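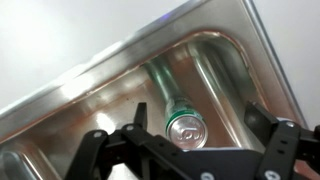 Green can in the stainless steel sink.

Wanted: residents and patrol officers who doubt that talking helps

Poteck is looking for 162 people in Nindau to take part in a study of police and neighborhood dialogue evenings. Half will be residents and half will be sworn officers, active or retired within the past two years. We start in February.

Let me say up front that I have my doubts about dialogue evenings. I have sat through a lot of them. Chairs in a circle, name tags, a bowl of mints, and by nine o'clock everyone says how good it was to hear the other side. Then a report comes out with the word "trust" on every page. What I have rarely seen is anyone going back six months later to ask whether a single thing changed on the street where those people live and work.

The city paid for a program called Casado, which ran dialogue evenings in four neighborhoods. When it ended, 459 feedback forms had been collected, and the summary said the great majority of people were satisfied. I read the forms. They were handed out at the door on the way home, they asked whether you "felt heard," and they were collected by the same person who had led the talk. I would have ticked "yes" too, if only to get to my car. The people who walked out at the break were never given a form at all.

So this is an attempt to find out whether these evenings do anything. They may. I would be glad to be shown I'm wrong, and the city council is being asked to pay for more of them either way.

What you would be doing

You would be placed by lot in one of two groups. The first group attends three evening meetings, residents and officers together, run in the same way the Casado evenings were run. The second group attends no meetings and only answers our questions. We know the second group sounds like the dull one. Without it, we can't tell what the meetings did from what would have happened anyway, so please don't sign up if you would quit on being placed there.

Everyone does the following:

A first interview, by phone or in person, 45 minutes.
A short log, filled in every other week, of any contact you had with police (residents) or with the public outside of arrests (officers). Most entries take a couple of minutes. "None" is a fine entry.
A second interview at the end of the summer.
A third interview six months after that. This is the one we care about most, and it's the one people tend to skip.

The meetings run from 6:30 to 8:30 in the evening. If you are placed in the first group, you are expected at all three. We can swap you to a different evening once if your shift changes. 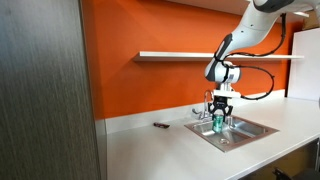 Over the sink in the kitchenette, with the green can.

Who we want

Residents must be 18 or older and must have lived in Nindau for at least a year. You don't have to own your home. You don't have to have had a bad experience with police, or a good one. If you have an open complaint or a lawsuit against the department, talk to a lawyer before you talk to us, as our notes could be asked for in court and I can't promise you otherwise.

Officers may come from any shift. We especially want people from nights, who are nearly always missing from this kind of thing. Command staff at the rank of captain and above can't take part. I have watched too many rooms go quiet when the boss sits down.

We are short on people who think the whole idea is a waste of time. The usual crowd at these events is friendly to the idea, on both sides, and a study made up of friendly people will find friendly results. If you rolled your eyes at the first line of this notice, please apply. If your union rep or your block association told you to stay away, that is your call, but you can phone me and hear what is being asked before you decide.

Who pays, and who sees it

The money comes from the Saltano Fund, which also paid for part of Casado. That is a conflict, or at least it looks like one, and I'd sooner you read it from me than find it later. Our agreement says the fund sees the report on the same day the public does and has no right to change it. Copies of the agreement are available to anyone who asks, including people who don't sign up.

The police department has agreed to let officers take part off duty. It gets no names from us. It will be able to guess at some of them – Nindau isn't a big place, and people in a meeting recognize each other. I won't call this study anonymous, as you may have seen others do. Your interview answers are kept apart from your name, and nothing you say in an interview is passed to anyone in the other half. What you say out loud in a meeting is heard by everyone in the meeting. We ask people to keep it in the room. We can't make them.

Pay

Residents and officers get the same: 18 dollars an hour for interviews and meetings, and a flat 18 dollars for each month in which your logs are complete. You are paid after each part is done, so there is nothing to lose by stopping early except the part you didn't do. Officers should check the department rules on outside income first. We cover bus fare and child care on meeting nights if you tell us a week ahead.

There's no certificate, and we won't be taking group photos for anyone's website.

How to apply

Call or write to the Poteck office and ask for the dialogue study. Leave a first name, a number, and a good time to reach you. You will be asked a few questions about your age, your part of town or your shift, and how you feel about police and community meetings in general. There are no right answers to that last one, and a rude answer won't count against you.

If more people apply than we have room for, places are drawn by lot within each half. If too few officers apply, we'll say so in the report and won't quietly fill the seats with residents. The call stays open until the end of the month before the first meetings.

Questions about the method, the money or the court issue come to me directly. I pick up between 10:00 and 4:00.

Zamfira Sandu
Study lead, Poteck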